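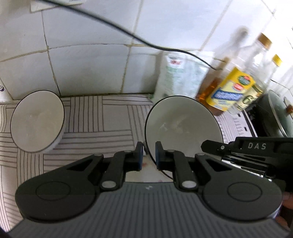
May 19, 2023

Home again, and the suitcase is still standing in the hall because I can't face it. The drive back from Toledo was 531 miles if I believe the dashboard, and my lower back is inclined to believe it. I had a bowl of canned soup at the kitchen counter, standing up, and it tasted wonderful after a week of restaurant dinners.

I want to get the trip down before it all runs together. The first two days were mostly rain, and I spent them at the museum and then in the hotel lobby with a library book about lighthouses (overdue now, I'm sure of it). By the third morning it had cleared, and I walked along the river for three hours with my jacket tied around my waist, feeling about nineteen years old until I had to climb the steps back up to the street. There was a bakery called Cotero near the bottom of those steps, and I am a little ashamed to say I went in there every day after that. They do a plain roll with caraway that I would happily drive back for – well, maybe not this weekend.

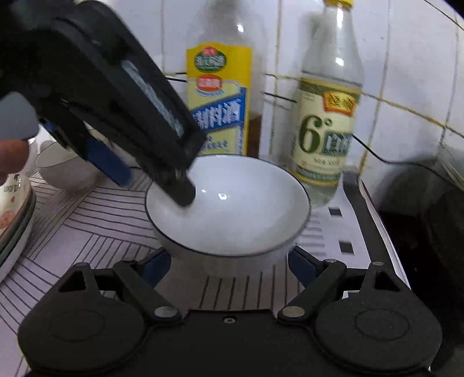

The other thing I keep thinking about is the train ride out to Skollent, which I nearly skipped. It's a little excursion line, seven stops, old green seats that scratch the backs of your knees, and the windows still open if you push hard enough. I had a whole bench to myself going out. Coming back there was a school group, and they sang the same song from one end of the line to the other, and by the fifth stop I was humming it too. I have been humming it all day today, through two states!

I had meant to keep a proper account of what I spent, and the little notebook from Gollora gave up on that by Tuesday. The last page just says "rolls" and "parking" and then a drawing of a duck. I'll sort through the receipts some evening soon.

The garden has gone wild while I was away. The peas are up over the string and the lilac is already browning at the tips, so I missed the best of it, and that does make me sad. Maybe next year I'll go in December, when there's nothing here to miss, and see the river with ice on it.

Laundry tomorrow, and the library before noon. I'm going to bed with the window open.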